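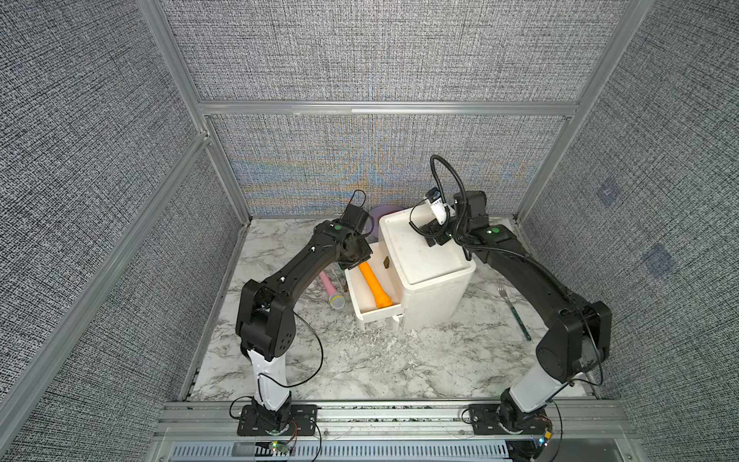

Two-arm demo cell with the drawer cabinet in place and one drawer open.

Running the drawer demonstration for visitors

This page covers the tabletop drawer demonstration as we run it at the Fallville open day each June. It assumes the arms are already calibrated and that you have operated them under supervision. Cell wiring is covered in the Hirico setup notes.

Before the doors open

1. Check that both base plates are tight on the front rail. Use the 6 mm key.
2. Power the controllers and wait for the green lights on the boards.
3. Follow each cable by hand from base to wrist. Leave enough slack at the elbow for full extension.
4. Place the white cabinet between the arms, toward the middle of the floor. Either arm must be able to reach the top of it without fully straightening.
5. Put the small objects within reach. A flashlight, a fork and a toy microphone cover most of the grasps visitors ask about.
6. Load the Zabala task file and run one cycle at 25 percent speed with the area clear.

Choosing objects

Use objects that differ in shape and stiffness. A cylinder placed diagonally in the drawer is a useful case, as the gripper has to turn to match it before closing. Flat cutlery on a hard floor is more difficult. Keep it for the second half of the session, when the audience has seen an ordinary pick. Anything placed behind the cabinet should be tall enough to show over the top from the visitor side.

Running a cycle

One cycle consists of opening the drawer, placing or removing one object, and closing the drawer. One arm works at the drawer and the other stays at the cabinet. State the next step aloud before starting it. Do not talk during the grasp itself; people watch the fingers and will miss what you say.

If a grasp fails, stop, open the fingers, raise the wrist and try again from the approach position. Do not reach in to straighten the object while the arms are enabled. After a second failure, disable both arms and reset by hand.

Showing the wrist view

Put the wrist camera feed on the large monitor after the first full cycle. Visitors usually need a moment to work out which way is up. Point out the two fingers first, then the nearest rim, then the floor.
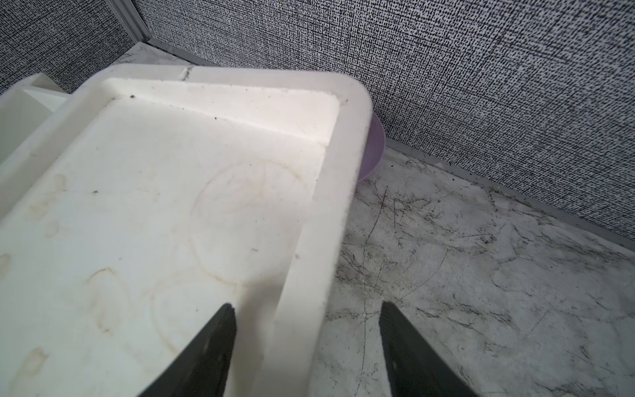 View from the wrist, gripper fingers open at the rim of a white tray.

Pale plastic over a pale floor gives low contrast, so fix the exposure before the session. Marks and specks on the surfaces show clearly at this range. Wipe down between groups if you plan to leave the feed up.

Session limits

Fotini Alexiou set the group size at 37 per session. Ourania Raptis keeps the Gorosance log; enter the cycle count and any stops before you hand over. Last year's log closed at 412 cycles.

Shutdown

Park both arms, disable them, then cut power at the controllers. Leave the cabinet in the cell with its drawers closed.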